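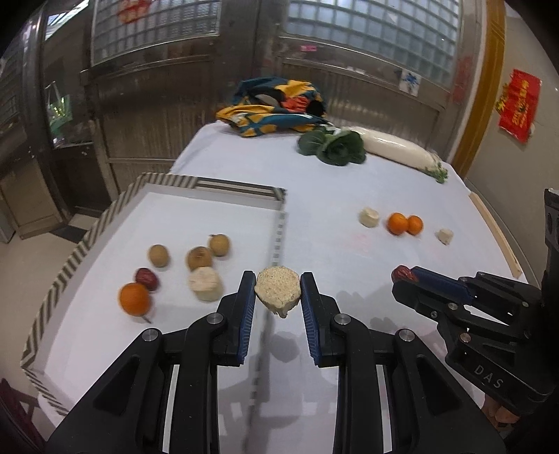 Fruit and cut root on the table, the tray with the striped rim

Storing a cut root vegetable with fruit
Posted in Kitchen and Food, October 14, 2023

I keep a big shallow tray on the table with whatever wants eating soon. At the moment it has an orange, three brown fruits I take to be kiwis, a dark red one like a jujube, and a pale root vegetable that came with them in a mixed bag from the Femex market. The root had no label. I have cut it up, and there is a short thick chunk and a thick round slice with a beige, speckled face.

Can the cut pieces stay out with the fruit or do they need to go in the fridge? Also, do the kiwis go off faster next to the orange? The bag was 700 g and I live alone, so it takes me a while to get through.
Todorova

Cut pieces go in the fridge, whole fruit can stay out. Wrap the root or put it in a tub with a lid, and trim a thin layer off the cut face before you cook it. I would use it within 5 days. If it smells sour or feels slimy, bin it.

As it had no label I wouldn't eat it raw. Some pale roots are fine raw and some have to be peeled and cooked through first, and you can't tell safely from a slice. Ask the stall what they put in the bags that week.

Oranges don't do much to kiwis. Apples and bananas are the ones that bring them on, so keep those in another bowl. If the kiwis are still hard, leave them on the table until they give a bit when pressed, then move them to the fridge. Jujubes go wrinkly at room temperature but they are still all right to eat like that, just sweeter and chewier.
Plallent

I've left cut swede on the side overnight plenty of times and it was fine, a bit dry on top. Mine go in soup anyway. Don't know about the others.

Is that tray an old one? My mum had one with stripes on the edge, bought in 1992, and it stained if you left cut fruit in it. Put a plate under.
Dekesico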